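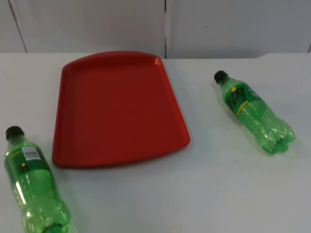
My job this month is moving bottles onto a tray. My degree is in physics. 1/

More exactly, I drive the arm that moves bottles onto a tray, while Closix records everything, so that one day a policy can move bottles onto a tray without me. I am training my replacement and it is bad at the job, which is a comfort. 2/

The count as of 29/08/2024: 3,496 attempts recorded, 1,964 kept. The rest went to the folder Adanech Beyene named "character building." 3/

Things that get an attempt thrown out: bumping the tray, dropping the bottle from a height, and stopping halfway to think. That last one is mine. The model learns the pause too. We had a version in early August that would pick up a bottle and then hover for four seconds, looking wistful. 4/

I watched it do this for a whole afternoon. It was like seeing a home video of yourself at a buffet. 5/

Adanech's fix was a rule: decide before you press record. Which bottle, which end, where it goes. My keep rate went up right away and I have been insufferable ever since. 6/
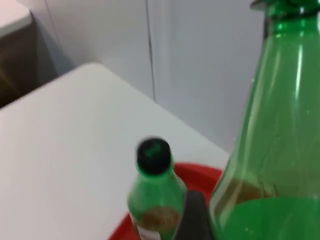
The other rule is variety. If every bottle starts in the same spot, you get a robot that is brilliant at one spot. So between attempts I move things a little, by hand, and try to be random. People are terrible at random. I have a favorite corner, and you can see it in the plots. 7/

Derese is our script that calls out start positions so I can't cheat. It has no sense of what an arm can reach. 269 of its suggestions were off the table — I mean that literally, past the edge. 8/

Green see-through bottles are their own misery. The depth reading goes right through them and reports the table. Ivley, the old depth filter, filled the gaps by guessing, so we turned it off and now we mostly trust the color cameras. 9/

Next up is the Pradetti set: same task, different lighting, 974 attempts to go. I've asked for a better chair. Adanech says she'll log the request. 10/10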